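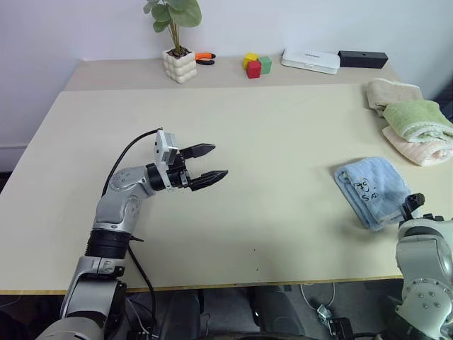

How long should you leave between asking a supplier for a price and chasing them for it?
Three working days for a small order and a full week for anything that needs a site visit. If you chase sooner you tend to get a rushed figure, and rushed figures get revised upwards.

Speaker notes: Buying for a small office
Sumathi Alva, November 3, 2019

Slide 1. Title
Say hello, say who I am. I ran purchasing at Flaneo for 11 years and I now do the same job part time for Atallah. Toilets are down the corridor on the left. Questions at the end, but stop me if a word makes no sense.

Slide 2. Who this is for
People who buy things at work and were never trained to. Usually the office manager, sometimes whoever sits nearest the phone. Ask for hands up: who has signed a contract this year without reading the renewal clause? Put my own hand up.

Slide 3. What we buy
Paper, cleaning, coffee, phones, printers, insurance, desks. The list goes on the slide, don't read it out. The point to make is that cleaning and printers cost far more over a year than furniture, but furniture gets all the meetings.

At Flaneo we spent five weeks choosing chairs. The printer lease was renewed in one email, and it cost more than the chairs.

Slide 4. Write down what you need first
Before ringing anyone, write half a page. What is it for, how many people will use it, when does it have to be here, what happens if it is late. Send the same half page to every supplier. If you explain it over the phone three times you will explain it three different ways, and the prices won't compare.

Hand out the sample half page now. There are 100 copies in the box by the door. It is the one Tala Geagea wrote for the Kullov kitchen refit and she has said we can use it. Point out the line about deliveries before nine. That line saved them a second delivery charge.

Slide 5. Three prices
Get three for anything over your limit. If you don't have a limit, set one this week. Don't invent a third quote by asking a firm you would never use. It wastes their afternoon and they remember.

When the quotes come back, check these before looking at the total:
Is VAT in or out?
Is delivery in or out?
How long does the price hold?
Who takes the old one away?

Slide 6. The renewal clause
Slow down here. This is the slide people write to me about afterwards.

Most service contracts roll over. Ours with Skisow, for the water coolers, rolled over for 12 months unless we wrote to them 90 days before the end date. I wrote at 80 days. We paid for another year of water coolers in a building we had already left.

Put two dates in the diary on the day you sign. One for the last day you can give notice, one a month before that. Put them in a shared diary, as you may have left by then.

Slide 7. Talking about price
People get nervous about this part. All you need is one sentence: "Is that the best you can do on this?" Then stop talking. Count in your head if you have to. If they can't move on price, ask about payment terms, or free delivery, or a longer guarantee.

Don't claim you have a cheaper quote if you haven't.

(If short of time, skip to slide 9.)

Slide 8. Checking it in
Somebody has to open the boxes. Sign for deliveries as "unchecked" if the driver can't wait. Compare the delivery note with the order, then the invoice with both. Room 13 at Flaneo was full of toner for a printer we had sent back, all of it paid for, and the order number on the note was another company's.

Pause for water.

Slide 9. Keeping suppliers
Pay on time. Tell them when they have done well and tell them early when they haven't. Tell the ones who lost as well, in two lines, with the reason. I have gone back to losing firms more than once when the first choice let us down, and they picked up the phone.

Slide 10. To do this week
Find your three biggest contracts. Look up the notice dates. Put them in the diary. Set a limit for getting three prices.

Leave this slide up during questions.

Likely questions
Buying groups: worth a look for energy and stationery, check the joining fee.
Second-hand furniture: fine for desks, be careful with chairs, ask for the age of the gas lift.
Gifts from suppliers: write them down in a book, share the biscuits, send back anything you would feel awkward mentioning.
Software: not my area, Tala is covering it after lunch.

Collect the feedback forms. Take the spare handouts home.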